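About Plurnenmont Brakes & Bearings

Most parts firms will tell you they are passionate. We have read those pages too, usually while waiting on hold for a wheel bearing that was meant to have left the warehouse a week earlier. We doubt passion ever got a caliper through the post.

Plurnenmont sells brake and bearing parts for older cars and light vans, from one unit in Wallcombe. We have been at it for 11 years. We don't do engines, we don't do body panels, and we won't sell you a bottle of anything that claims to cure a worn gearbox.

We stock 39 lines of brake disc. Other sellers list thousands, and good luck to them, but try ringing up and asking which of those are on a shelf. If ours says "in stock", somebody can go and put a hand on it. If it says "to order", expect a wait, and expect us to be a bit gloomy about how long.

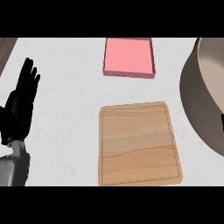 Tanui, who left a comment under our returns policy, wasn't having it: every parts shop says it checks its stock, and every parts shop has sent me the wrong side at least once, you lot included. Fair enough. It was a left-hand caliper in a right-hand box, and we had trusted the label. We now open the boxes on anything handed before it goes out. It's slow, and we still wouldn't swear it catches everything.

On "performance" parts, you may find us poor company. Drilled discs look smart. Whether they do much for a shopping car with tired rear shoes is another matter, and we'd sooner sell you the shoes. The one upgrade kit we carry is the Savov, for the small vans, and we ran it on our own delivery van for over three winters before listing it. It squeals a little when cold. The listing says so.

Trade accounts are open to garages of any size. The discount is 3 per cent, the same for everybody, and asking twice won't move it.

The counter is open from eight until four, with a break at noon. Bring the old part with you if you can – registration look-ups are wrong more often than the people selling them admit.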